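The woman who taught half the street to make yoghurt

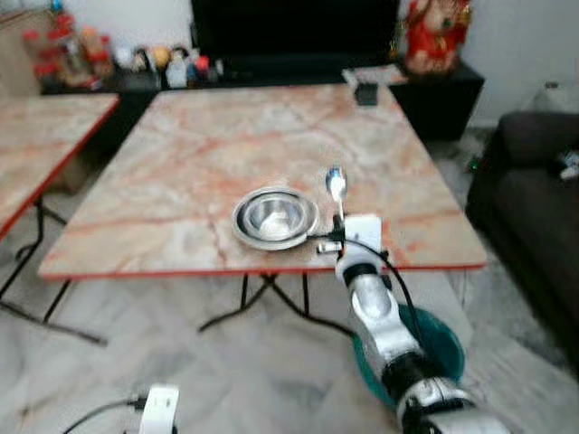

I'd been trying to get an hour with Areeba Dhanial since the spring, and when she finally rang it was to say she had a batch on the go and couldn't leave the house, so would I mind coming to her. Would I mind! I had my shoes on before she'd hung up.

If you live at our end of town you'll have eaten her yoghurt, even if you didn't know it. It goes under the name Muvirska, which is what it says on the little paper labels, and it turns up at the Saturday market, in the fridge at the Mbwambo grocery on the corner and at pretty much every school fete going. It's thick and properly sour and it makes the supermarket stuff taste like hand cream. I have been known to eat it standing up at the counter with the door of the fridge still open.

She let me in with a tea towel over her shoulder and put me straight on a stool by the window.

"You can talk," she said, "but you can't knock anything. If you knock the pot while it's setting you get soup, and I'll send you home with the soup."

So I sat on my hands, more or less, and asked her where it had all started.

"With my mother, and with me being lazy," she said. "She made it every night of my life. Milk on after supper, cool it, stir in a spoon of yesterday's, wrap it up in a blanket and leave it in the airing cupboard. We weren't allowed to get towels out after eight o'clock. I thought everybody's house was like that. Then I moved out and I bought it in tubs for years, because who can be bothered? And then one November I had flu, really awful flu, and all I wanted was hers. So I phoned her up and she was absolutely delighted. She'd been waiting for that phone call for 11 years."

Her mother put a jar of starter on the coach. I had to ask her to repeat that. It went on the overnight coach, wrapped in a jumper, in the care of a cousin's friend who was coming down for a job interview. (He got the job. He also got yoghurt for life, she says, and he still comes by for it.)

The starter she uses now is the great-great-however-many-greats grandchild of that jar. She has lost it once. She'd gone away for a week and left it with a neighbour who, meaning well, put it in the freezer at the very back behind the peas, where it was forgotten until the following summer. By then it wouldn't wake up.

"I cried, you know. Over a jam jar! But I'd given some to a woman at the bus stop, ages before, because she'd asked me what was in my bag. And she still had it going. So I went round and got some of my own back. That's why I give it to anybody who asks. It's no good keeping it to yourself, then there's only you to kill it."

I think that might be my favourite thing anyone has said to me for this column, and I've been writing it a long while.

The classes came out of the giving away. People would take a jar home and then ring her up in a panic because it had gone stringy, or it hadn't gone anything at all, and in the end she got tired of the phone and told them all to come round on the same evening. She'd borrowed extra chairs and they still had people sitting on the stairs. These days she does them at the Fevier Rooms, behind the old swimming baths, on the third Wednesday of the month. The next is Wed 19 August and there were 4 places left when I was there, though I'd be surprised if there are now.

I asked what people get wrong, and she laughed for quite a long time.

"Impatience. They put the starter in when the milk's too hot and they cook it. Or they get frightened and leave it till it's stone cold, and then it just sits there looking at you. My mum used her little finger. If you can keep your finger in while you count to ten, and you're not enjoying it, that's the time. I use a thermometer in the class because people like a number, but at home I use my finger. A clean finger! Put that in."

I have put that in.

The other thing is stirring. You stir the starter in gently, she says, and then you put the spoon down and go and do something else. New people can't bear it. They lift the lid, they tip the pot to see if it moves, they give it a little poke. One man in her spring class confessed that he'd set an alarm for three in the morning so he could go down and look. She's very fond of him, she told me, and his yoghurt was terrible.

We got on to milk, about which she has opinions. She likes whole milk, not the fancy sort, and she doesn't hold with adding milk powder to thicken it, which lots of recipes tell you to do. She brings hers up slowly and holds it just under the boil for a good while so some of the water goes off. It makes the kitchen smell like rice pudding. By this point in the afternoon I was so hungry that I'd stopped writing things down, so I'm afraid there's a gap in my notes, but there was definitely something in there about never scraping the bottom of the pan if it's caught. You pour off what's good and leave the rest where it is.

She does sell it, but she isn't really in business and she doesn't want to be. A company called Broltetach, who put things in chiller cabinets up and down the country, got in touch last year and asked if she'd think about letting them make it. They were perfectly nice, she said. They took her out to lunch. They wanted to do a mango one.

"I've got nothing against mango. I put mango on it myself. But they wanted it to last six weeks in the fridge and taste the same on the last day as the first, and mine doesn't. Mine's mild on a Monday and by the weekend it'll take the enamel off your teeth. I like it at the weekend. My husband likes it on the Monday. If it was all the same we'd have nothing to argue about."

So that was that, and she went back to the market. At the last big one, the bank holiday one with the brass band, she took £485, and that had to cover the milk and the pots and the stall and a parking ticket of £70 that she's still cross about. She went into the parking ticket in some depth. I've left it out as a kindness to the council.

I asked her what she does with the leftovers and she looked at me as if I'd said something odd. There aren't any. If it's too sour to eat with a spoon it goes in a marinade, or into flatbreads, or gets whisked up with water, salt and cumin on a hot day. The whey that drips off when she strains it goes into soup, and what doesn't go in the soup goes on the tomatoes in the yard. The tomatoes were enormous, I have to say, though she puts that down to the wall.

Then she looked at the clock, put her hand flat against the side of the blanket and said it was done. I was allowed to come over. She unwrapped it (it was her old school blanket, with her name still sewn in the corner) and took off the lid, and tilted the pot ever so slightly, and the whole lot came away from the side in one clean piece. She's been doing this most nights for years and she was still pleased. You could see it all over her face.

"You're supposed to chill it first," she said, getting two bowls out. "We won't."

We had it warm with a bit of honey and some walnuts, and she told me about her mother's plans to come down and inspect the class. Her mother has heard about the thermometer and isn't happy.

I went home on the bus with a jar in my bag, wrapped in a sock because it was all she had to hand. My first batch went in the airing cupboard that night. It came out lumpy and a bit thin at the top, and I rang Areeba, and she asked if I'd lifted the lid.

I'd lifted the lid.

If you'd like to book on to a class, ask at the desk in the Fevier Rooms or find Areeba at the market on a Saturday morning, on the side nearest the library. Take a clean jar with you if you're after some starter.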